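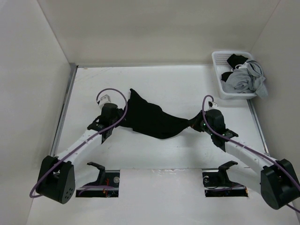 Ostgate cell, both arms on the black piece, left gripper on the wide part, right on the narrow end.

November, started 8.40. Me (Jomar), Miroslava in until lunch, Ľubomír on the phone from Drerdale.

Carrying on with the protective stop on the right arm. Summary for anyone who missed it: during the stretch move, both arms holding cloth, right arm trips on force limit and freezes. Left arm does not know and carries on pulling. Cloth goes tight, then either slips out of the right gripper or the left one trips as well. First seen by Beatrice on the late run. She hit the e-stop, quite right, and wrote it up.

So two faults really.
1. why does the right arm trip at all
2. why does the left one keep going when it does

Number 2 is the safety one. Doing that first whatever Praltbridge say about the schedule.

9.15. Reproduced it. Speed down to 14 percent, guard shut, Miroslava on the button. Grey pieces: no trip. Black pieces: trip on the second attempt, again on the fourth. Always at the end of the stretch, never on the lift.

9.50. Went through the log. Right arm raises its stop, the message goes to the Fang controller, Fang puts it in the ordinary queue behind the vision stuff. Left arm gets told when the queue gets round to it. Worst one this morning 66 ms, but in Beatrice's log there is one at 3000. Three seconds of pulling against a dead arm. Not good. Looks like the vision job was hogging it while it tried to find an edge on the black cloth, couldn't, retried, retried.

That would explain why grey is fine. Black on white ought to be easy to find but the outline is all it gets, inside is just a dark blob, no folds. If the fold detector comes back empty it goes round again. Ľubomír says the retry limit was taken out in the spring "for testing" and never put back. Asked who. Silence. Moving on.

10.30. Stop signal. There IS a hardwired line between the two arms, it's on the drawing. Checked with the meter, power off and locked off (my lock, key in my pocket, Miroslava's on as well). Line is fine end to end. Input on the left arm's side is set to "notify" in the config, should be "stop". So the wire has been doing nothing but writing a line in a log file. Changed it. Both directions, the other one was wrong too.

11.05. Retest, cloth out, tripped the right arm by hand from the pendant. Left stops with it. Swapped, same. Did it 9 times each way, no misses. Then with a black piece held between them, slow. Both stop, cloth stays in the grippers. Left arm does give a small nod as it stops, Miroslava noticed, don't like it but it is within the stopping distance.

Lunch.

13.20. Fault 1. Where is the right arm reading extra force from? Ideas:
- purple cable. It arches off the wrist module and runs back along the link, if it pulls tight at full reach the sensor would see it. Ran the pose with no cloth and watched the force trace, there's a bump but small. Not enough to trip alone.
- gripping the cloth at the wrong place. With no inner detail the target for the right gripper lands somewhere out on the narrow end, so the stretch distance is calculated too long. Plausible!! Would fit with the trip only coming at the end of the move.
- sensor zero drifting. Re-zeroed, no change. Crossing off.

Think it's the second with a bit of help from the first. Stretch distance is worked out before the grip and not checked afterwards, so if the grip is off it just pulls to a number.

14.30. Put the retry limit back in. Capped stretch by force so it stops pulling well under the trip level. Ran black only for the rest of the session. No trips, but a couple of pieces came out badly stretched and would fold crooked. Can live with that for now, safe first.

Kristýna wants to run tonight at full speed. Said no. Reduced speed only, guard shut, until the config change has been signed off by somebody who isn't me.

To do
- config backup from before AND after, put both in the shared folder (done before, not after)
- check the other cell for the same "notify" setting, urgent, tomorrow frist thing
- stop messages out of the ordinary queue. Ľubomír
- more slack on right arm cable, re-tie at the wrist, repeat trace
- incident form, Beatrice has her half filled in, needs the log times from 9.50 above
- ask for the old commit, would like to know when the stop input got changed

My lock is off, Miroslava's is still on the hook by the isolator, she'll want it back.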